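Rivis Hand-Held Gripper, Wrist Camera Version
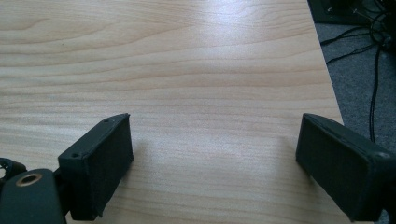 View from the gripper's own camera, fingers open over a wooden tabletop.

The Rivis is a two-finger gripper that a person carries by hand to record demonstrations for robot learning. The camera sees the fingers and the work surface together, so the recordings can be used to train a policy without a robot arm being present at the time.

Fingers
Two matte black blocks with flat inner faces and screw fixings. Replacement fingers are sold in pairs and fit both the hand-held unit and the Stivico arm mount. Check the screws before each recording session.

What it was tested on
Hartley used the Rivis in a study of how much a policy depends on the surface it was trained on. The tasks were picking up, placing and sliding small household items. Operators recorded 2247 demonstrations on 13 different surfaces, including plain wood, painted board and Plallwood sheet. The trained policy was then run on 6 surfaces it had not been shown, with 50 trials on each.

Result
Policies trained on a single surface did well on that surface and poorly on glossy ones. Most failed grasps came from closing the fingers too early where light reflected off the table. Training on the full set of surfaces removed most of these errors. Adding short recordings of the open gripper moving over a bare area of table gave a further small gain on wood with a strong grain. It made no difference on painted board.

Sliding tasks improved least. The study puts this down to friction, which the camera does not measure.

Recording advice
Keep both fingers in view throughout. Start with the gripper open and hold still for a moment before moving. Record some passes with reflected light on the table and some without. Do not crop the fingers out afterwards, as the policy uses them to judge the gap.

Supplied with
Gripper, one pair of fingers fitted, one spare pair, hex key, data cable, calibration card and printed guide. The recording computer is not included.

Arm mount and longer data cable available separately. Please give the serial number when ordering spare fingers.

Page updated 11/4/19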